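Home | Ask | Browse topics | My threads | Log in

Teaching by remote control or by hand, where do I start?

Tainá Teixeira
I've taken on the teaching for our simulator at Jornen and I'm a bit lost, so please be patient with me! The job is to drive the gripper to a cupboard handle and pull, over and over, until the software has enough goes to copy. I use a little hand controller and the view from the wrist.
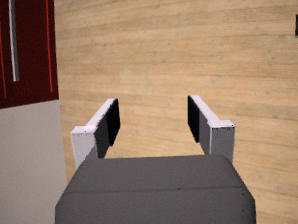
My trouble is judging distance. I can line up left and right quite happily, but with the fingers spread wide over the floor and that long silver-grey handle away to the left on its dark red panel, I never know how far off I am. I've recorded 12 goes and I'd be ashamed to show you most of them. Should I keep going, or learn to guide an arm by hand first?

3 comments | 2 shares

Hortensia Paucar
Keep going, dear, but slow right down. I threw away my first 258 and was better for it. Stop short of the handle, turn the wrist until you're square on, and only then go forward. If you can open a second view from the side, do, as depth is hopeless from the wrist alone.

Eliécer Cárdenas
just practise
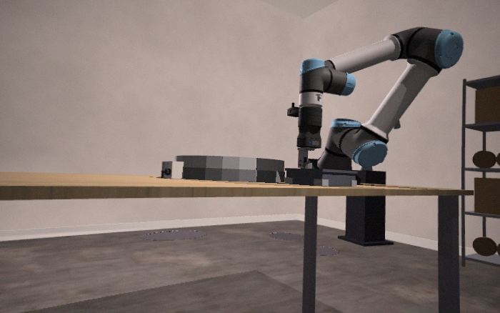

Topic: Hand guiding

Dayana Espinoza
I learnt by hand guiding and I'd recommend a day of it if you have the chance. For work like this, with the gripper pointing straight down over a low tray, you feel when the wrist is fighting you, and that feeling stays with you when you go back to the controller. Keep your pauses short too, or it will copy those as well!

5 comments | 1 share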